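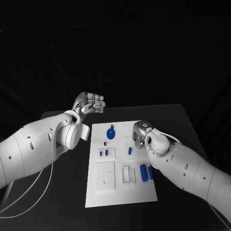

The Skyrme board, white and blue parts, on the dark table.

The designer of the Skyrme kit is not sentimental about it. "It's a white board with bits on it," she says. "Some of the bits are blue. I fought for the blue."

The fight was with Gristhorpe, the firm that molds the parts and would have preferred everything in one color. She sent back 13 samples. "They were all blue. They were all the wrong blue. I was very popular that March."

The small blue pieces are the reason people swear at the kit, and she knows it. 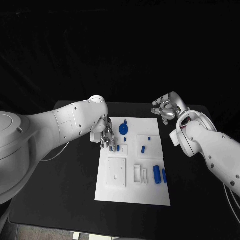

"You have to press and keep your nerve," she says. "Everyone lets go too early, then writes to me." She has had over 100 letters, most of them polite. One came with a blue piece taped to it and no other comment.

The first run was meant to be 800 boards. When the boxes were counted at Giredberg there were 798, and she has a fair idea whose desk the other two are on.

"One of them is mine," she says. "I use it as a tray."

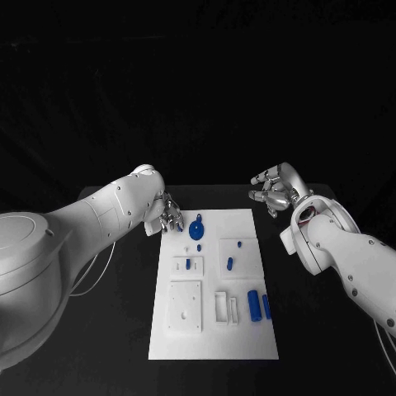

What comes after the board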